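Materials list archive > Phase behaviour > Glasses and supercooled liquids
September, 16:42
From: Aroha Paewai

Tươi Khổng wrote:
> We now have the full set from the Stura furnace. Of 1,948 cooling runs,
> the Brelonico alloy stayed liquid well below its melting point in nearly
> all of them, and the depth of supercooling goes up with the cooling rate
> exactly as the Lục model says it should. I think we can stop arguing
> about whether the container walls matter. They don't.

Tươi, thanks for posting the numbers, but I'm not ready to stop arguing.

My first worry is the count. 1,948 runs sounds like a lot until you ask how many separate samples they came from. Your earlier note said nine. If the same nine beads were melted and frozen over and over, each one carries its own specks of oxide through every cycle, and what you have is nine samples measured very carefully. The spread between beads is the thing I want to see, and it isn't in the plots.

Second, the wall. You compared two crucible coatings and found no difference. Fine, but both were put on by the same method and both have much the same roughness. A fair test would change the surface properly, or do away with it by levitating the drop. We tried a rough liner at Zomombridge and the freezing point moved by more than your error bars. I don't claim our work settles it either, as we had far fewer runs. 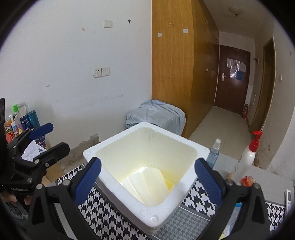 Open styrofoam box on a houndstooth cloth.

Third, the model. Lục has a free parameter for the interface energy, and as far as I can tell it was fitted to these same runs. Of course the curve goes through the points. Could you fit it on the slow runs only and then predict the fast ones? I'd take that far more seriously than another thousand cycles.

One smaller thing. How long was the melt held hot before each cooling run? The methods file gives 60 seconds in one place and "until steady" in another. If the hold was short, solid bits may have survived in cracks in the coating, and the next freeze would start from those.

Please send the raw traces with the bead labels left in. I'll run them through our own script and post whatever comes out, including if it makes me look silly.

Aroha

2 replies | Share this thread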